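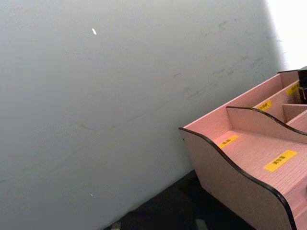

Page last changed: 2022-05-28

Speaker notes: Should we pay for the Salian kit?

Opening, keep it short. I was asked to talk about the Salian tidy-up kit that Drellance is selling as a package: arm, gripper, wrist camera, software, and a year of support. I've read the brochure so you don't have to. My view is that we should not sign yet, and I'll spend most of my time on why.

Slide 2. The task. Drellance likes the desk organizer demo. Each compartment has a yellow label, and the arm is meant to put each item in the place its label names. It makes a good demo because everyone in the room gets it right away. Ask the audience: how much of that is reading, and how much is a fixed position somebody typed in the night before? The brochure says "label aware." I asked what that means and got the same two words back in a longer sentence.

Slide 3. Wrist view. Point out how small the print on the labels is from this close-up angle. I can't read it on the slide. Maybe the software can, from a sharper feed. I want to see the raw output before I believe it.

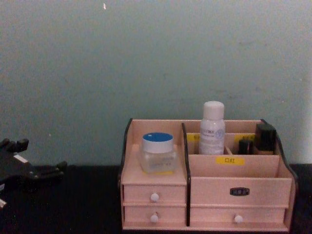 Then there's the claimed success rate. Their sheet says 1000 placements with 20 failures. Pause here. Fine numbers, but the sheet doesn't say how many different items were used, or whether a person stepped in between tries. A tall bottle and a lipstick are very different jobs for a gripper. I'd like them listed on separate lines.

Drawers. The organizer has drawers with round knobs, and the sheet never mentions opening one. If it can't pull a knob, say so in the contract.

Slide 4. Compare with Gisex. Their kit has no label reading at all and they admit it. Setup took us 2 days at Inwood in January. Dull product, clear manual. (Don't oversell this, I have complaints about Gisex too. See the cable story if there's time.)

Slide 5. What I'd ask Drellance for:
A trial on our own bench, with our items.
Labels moved between runs, by us.
Logs we can keep.
A price for spare fingers in writing.

If they agree to all 4, I'll come back with results. Questions, then hand over the clicker.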